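2020-09-24

Spent most of the day on the gear cell at Flinden. It has been dropping the small gear since the start of the week, never every time, just often enough to stop the run. The log says 657 cycles since the pads were last changed. I had meant to change them sooner.

Wiped both fingers down first, pads and slots, then ran the jaws open and closed 40 times with no part in. No sticking that I could hear. Checked the screws on the base bar. One on the left side took a quarter turn, the rest were tight. Then I put the small gear down flat with the plate off to the right, opened the jaws, and checked the approach from the wrist view.

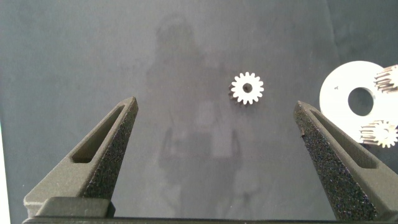 Asabe Ezeani thought I should leave the pads alone until I had redone the zero, because if the jaws close off center, new pads will wear the same way the old ones did. I had the pad kit open on the cart by then. I closed it again and did the zero. It took longer than I wanted. The Mivinar software asks for the full homing routine if you touch even one value, and it timed out on me once.

The left finger was reaching the part before the right one. I moved the center over 2 clicks and saved it under a new name, so the old setting is still there if I need it.

After lunch I tried the gear upright at the plate, at low speed, and held it there while I looked at how the fingers met the teeth.

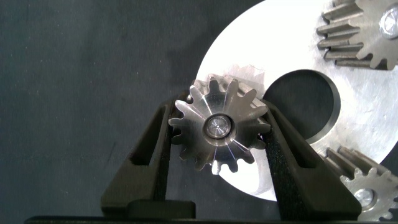 I left the grip force where it was. Last December I turned it up to fix a slipping problem and ended up with a bent finger mount and a long wait for the part from Muñoz, so I am not doing that again unless everything else has been tried. I did slow down the last bit of the close. It adds a little to each cycle and I doubt they will complain.

Ran 14 picks in a row after that with no drops. Not enough to call it fixed. The pads have some life left and I will put the new ones on when I am back from Vundville. Wrote the new center value on the tape inside the cabinet door and crossed out the old one.

Opened the jaws and moved the arm back over clear table before shutting down.

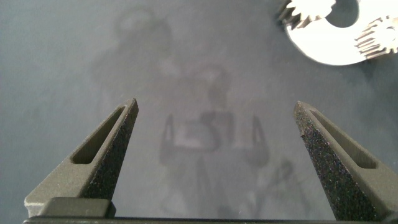
*Jaws open, plate ahead and to the right.*

Need to order wipes and one more pad kit. Call Asabe in the morning about the homing timeout.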